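Senstead-list: re: how many demos before we call it a set?
From: Haziq Pangaribuan
Date: March 2026

Herman Nasution wrote:
> We've got 469 good episodes of the plate-and-tray job from Wogan and
> the policy still fumbles it. Before I book the arms again in July, can
> somebody tell me whether the answer is just "more"? The target on the
> wiki says 2000 and I have no idea who wrote that or what they'd had
> for lunch.
> Also, do you lot keep the failed ones?

Hi Herman,

I wrote the 2000. Lunch was a sandwich. I picked it because it was bigger than what we had and smaller than what would make people quit.

More helps, but more of the same doesn't help much. When I went back through our first batch at Haridley, the plate was in the same spot nearly every time, because whoever reset the table put it where their arm naturally fell. The model learned our arms. So now we've taped the paper into cells and the plate start gets drawn from a list before each go. The tape was put down by eye and looks it. For choosing a cell, that's fine.
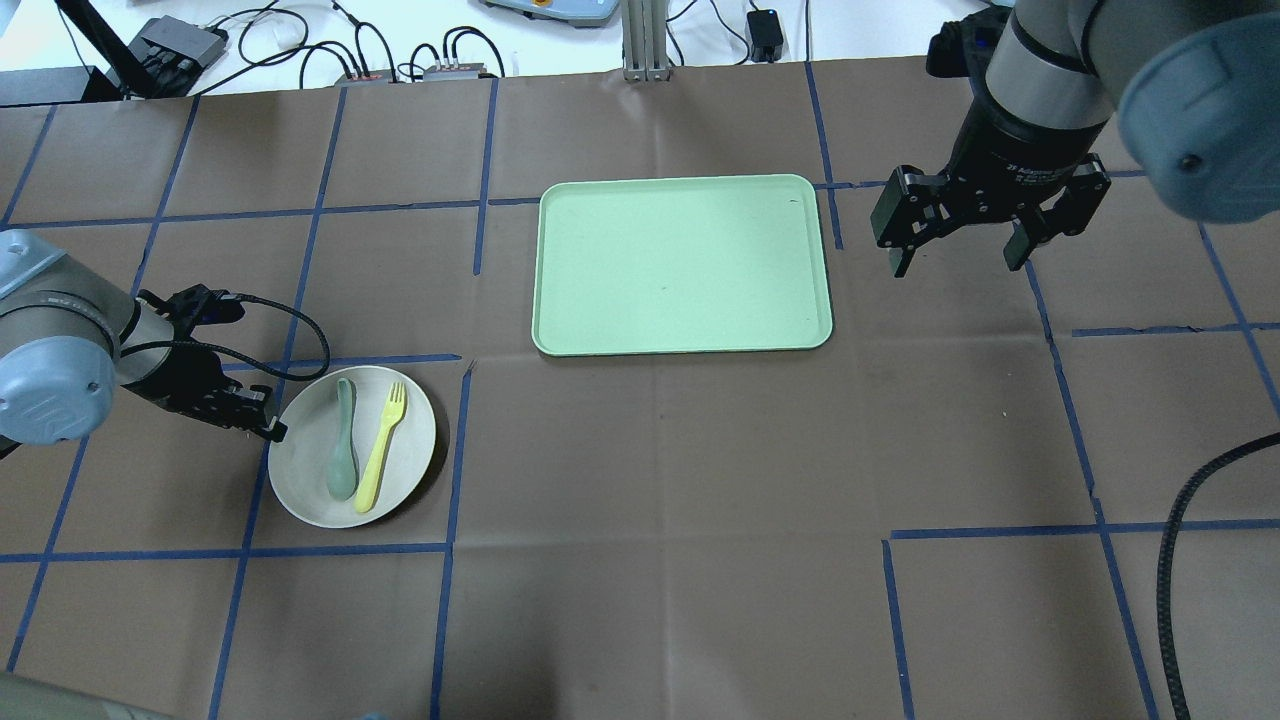
The other thing I'd vary is the cutlery. Spoon left, fork right, swap them, turn them end for end, leave one out. We were lazy on that for the first 46 episodes of the new batch and I've since binned the lot, with some muttering.

On failures: keep them, but label them and keep them in their own folder. A grasp that slips and then gets recovered is worth having in the main set. A grasp that slips while the operator says a rude word and hits stop is worth having somewhere else. Weninlow mixed theirs together and spent a fortnight wondering why their robot had learned to give up.

One practical point - agree on what "done" means before you start. Ours is plate on the tray, cutlery still on the plate, both grippers clear of it. Two of our operators were ending the recording as soon as the plate touched down, so we had a fine collection of robots that never let go.

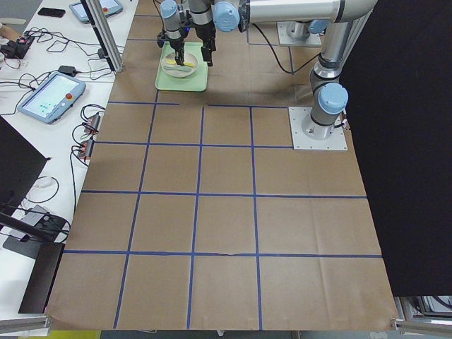

We're at 1424 kept episodes as of last night. I train on whatever's there every couple of days and look at which cells it does worst in, then weight the list toward those. The far corners are always bad. I suspect the operators don't like them either.

If you send me your start positions I'll plot them against ours. My guess is you've got one very well-understood patch of table.

Haziq

PS. Can whoever has the spare roll of blue tape please bring it back to Haridley.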